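The dough for a batch of plăcinte at Gumoveck gets stretched at four in the afternoon, on a table covered with a floured bedsheet. Raluca Jitaru starts in the middle with the backs of her hands and works out toward the corners until the sheet's blue stripes show through. It takes her six minutes. The edges stay thick, and she trims them off with a pizza wheel and saves them for soup.

Flatbreads and pies with something folded inside turn up almost anywhere people grow wheat. Georgia has khachapuri, Turkey has gözleme, and India has stuffed parathas. Bosnia coils its burek and Argentina crimps its empanadas. The Romanian and Moldovan plăcintă comes in so many shapes that two cooks from neighboring villages can disagree on what the word means. Some are round and pan-fried. Some are rolled into ropes and baked in a spiral. Jitaru's are folded in from the corners like an envelope and cooked on a dry griddle, then brushed with butter.

She grew up eating them with salty cheese and dill. At Gumoveck, the 40-seat restaurant she runs with Uriel Serrano, that version is always on the menu, and it outsells everything else. The others change. In August there is one with sour cherries and a spoonful of semolina to catch the juice. In winter there is cabbage, cooked down slowly with black pepper until it is brown and nearly sweet. There is a potato one with fried onion that she considers a lunch food and will not serve after five.

Serrano came to the subject from the other side. He was raised on his grandmother's gorditas and spent years working corn dough before he touched a stretched wheat one. His first attempts tore. Jitaru had him practice on plain dough with no filling, a ball at a time, for most of a month. "She would hold it up to the window," he says. "If she couldn't see the building across the street, I did it again."

The dough is flour, water, salt, a little sunflower oil and a splash of vinegar. The water should be warm, like a baby's bath. It is kneaded for ten minutes, divided into 80-gram balls, oiled, covered and left alone for at least an hour. Most trouble with stretching comes from cutting that hour short. A rested ball slumps when it is picked up, and an unrested one springs back and then rips.

Flour matters too, though less than people think. The kitchen uses an all-purpose flour in the middle range for protein. Bread flour works if the rest is longer. Cake flour does not work at all.

The cheese is harder to get right in this country. The one Jitaru wants is telemea, a brined white cheese that is firmer than most feta and less sour. When she can't get it she mixes a block feta with dry farmer cheese, about half and half, and adds an egg to hold it together. She tastes for salt before the egg goes in. If the feta is very salty she soaks it in cold water overnight.

The two of them opened with a single griddle and sold 300 pies in their first weekend, mostly to people who had been going without since they left home. The line has changed since then. A good part of the evening crowd has never had one before and orders it as an appetizer, then orders another.

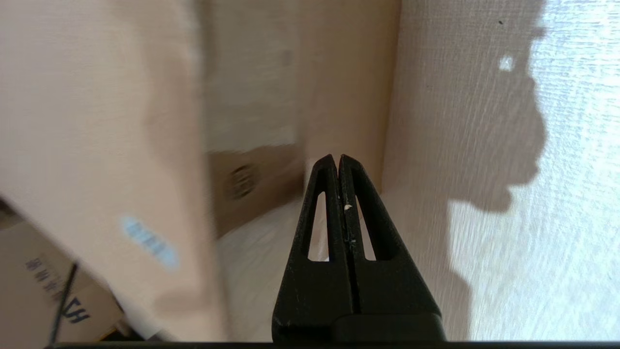

The pies also travel well, up to a point. Serrano packs the takeout orders with parchment between them and leaves the box lid propped open for a few minutes so the steam can get out. Closed up hot, they go limp. He tells customers to reheat them in a dry skillet over medium heat, two minutes a side. A microwave turns the dough to leather.

Jitaru sells the cheese pies frozen as well, six to a pack. They go into the pan straight from the freezer with the heat turned low and a lid on for the first half of the cooking. The cherry ones don't freeze well, and she has stopped trying.

For drinking, she suggests buttermilk or cold kefir, which is what she had as a child. Serrano prefers a light beer and a dish of pickled peppers on the side. The peppers are his recipe, with garlic and bay leaf, and they have slowly moved onto most of the tables.

By a quarter past five the last of the dough has been folded. Jitaru shakes the flour from the bedsheet out the back door and hangs it over a chair. The first order of the evening is for three cheese, one cabbage and a dish of peppers.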